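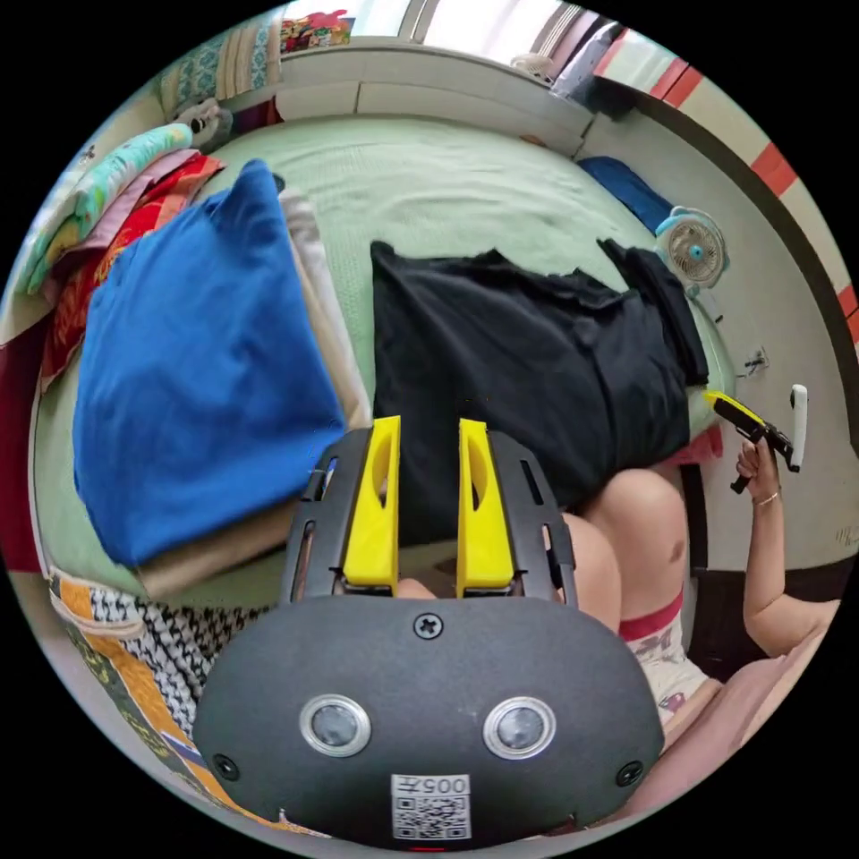 Figura 3.1 Cama com lençol verde-menta, de tecido com textura.

Capítulo 3
Os têxteis da casa: fibras, fios e tecidos

Imprimir | Enviar por e-mail
Tempo de leitura: 7 minutos

No capítulo anterior estudaram-se os revestimentos fixos da habitação: pavimentos, paredes e tetos. Este capítulo trata dos materiais que se mudam, se lavam e se substituem com mais frequência, ou seja, a roupa de cama, as toalhas, as cortinas e os panos de cozinha. Em conjunto, chamam-se têxteis-lar. Distinguem-se do vestuário pela dimensão das peças, pelo tipo de desgaste e pela frequência da lavagem.

No final do capítulo, o aluno deve saber distinguir uma fibra natural de uma fibra química, reconhecer os três ligamentos fundamentais, calcular a gramagem de um tecido a partir de uma amostra e interpretar uma etiqueta de conservação.

3.1 Da fibra ao fio

Uma fibra têxtil é um material fino e flexível, muito mais comprido do que largo, que pode ser transformado em fio. As fibras naturais são de origem vegetal, como o algodão e o linho, ou de origem animal, como a lã e a seda. As fibras químicas dividem-se em artificiais, obtidas a partir de polímeros naturais (a viscose, por exemplo), e sintéticas, obtidas a partir de produtos da indústria petroquímica (o poliéster e a poliamida).

O algodão continua a ser uma fibra muito usada na roupa de cama. Absorve bem a humidade e suporta lavagens a temperaturas elevadas, mas amarrota e pode encolher. O poliéster absorve pouca água, seca depressa e mantém a forma. A mistura das duas fibras procura juntar as vantagens de ambas, embora o tecido misto tenda a formar borboto com o uso.

As fibras curtas são limpas, cardadas e paralelizadas antes da fiação. Nos fios penteados há uma operação adicional que retira as fibras mais curtas; o fio resultante é mais regular e tem menos pelo. A torção dá coesão ao fio. Com pouca torção, o fio é macio e volumoso, próprio para toalhas. Com muita torção, torna-se mais resistente e mais seco ao toque.

3.2 Os ligamentos

Um tecido plano é formado por dois conjuntos de fios que se cruzam em ângulo reto. Os fios dispostos no sentido do comprimento formam a teia; os que a atravessam formam a trama. O modo como se cruzam chama-se ligamento ou debuxo.

No tafetá, cada fio de trama passa alternadamente por cima e por baixo dos fios de teia. É o ligamento mais simples e o que apresenta mais cruzamentos, e por isso dá tecidos firmes. A percal é um tafetá fino e apertado.

Na sarja, o ponto de cruzamento desloca-se um fio em cada passagem e forma linhas diagonais. É usada em colchas, capas de sofá e vestuário de trabalho.

No cetim, os pontos de cruzamento são poucos e dispersos. A superfície fica lisa e brilhante, mas prende-se com facilidade em objetos ásperos.

A partir destes três ligamentos constroem-se outros, como o favo e o piqué, que produzem relevo. A textura pode também ser obtida por acabamento, como no tecido gofrado, ou por diferenças de tensão entre os fios, como no anarruga.

3.3 Gramagem e densidade

A gramagem é a massa de um metro quadrado de tecido e exprime-se em g/m². Calcula-se dividindo a massa da amostra, em gramas, pela sua área, em metros quadrados. Uma amostra quadrada com 10 cm de lado tem 0,01 m² de área; se a sua massa for de 3,455 g, a gramagem é de 345,5 g/m², valor próprio de uma toalha e demasiado elevado para um lençol comum.

A densidade indica o número de fios por unidade de comprimento, contados separadamente na teia e na trama. Na venda ao público aparece muitas vezes somada, em fios por polegada quadrada. Um lençol anunciado com 300 fios não é necessariamente melhor do que outro com menos: a qualidade da fibra e a espessura do fio também contam, e alguns fabricantes contam separadamente os cabos de um fio retorcido.

Caso prático

A empresa Irmont fornece roupa de cama a residências de estudantes. Em setembro, a responsável de compras, Glenys Harries, recebeu queixas de lençóis que tinham encolhido na primeira lavagem. Rhun Lougher, técnico de laboratório, marcou um quadrado com 50 cm de lado num lençol novo, lavou-o a 60 °C, secou-o na horizontal e voltou a medir. No sentido da teia obteve 47 cm, o que corresponde a um encolhimento de 6%. No sentido da trama, a medida manteve-se quase igual. O lote foi devolvido.

Atividade 19
a) Explique por que razão o encolhimento foi medido nos dois sentidos.
b) Indique duas propriedades do algodão e duas do poliéster.
c) Recolha em casa a etiqueta de uma peça de roupa de cama e registe a composição e a temperatura máxima de lavagem.

Artigos relacionados
Capítulo 2: Revestimentos fixos da habitação
Símbolos de conservação: quadro de consulta
Glossário de ligamentos
Soluções das atividades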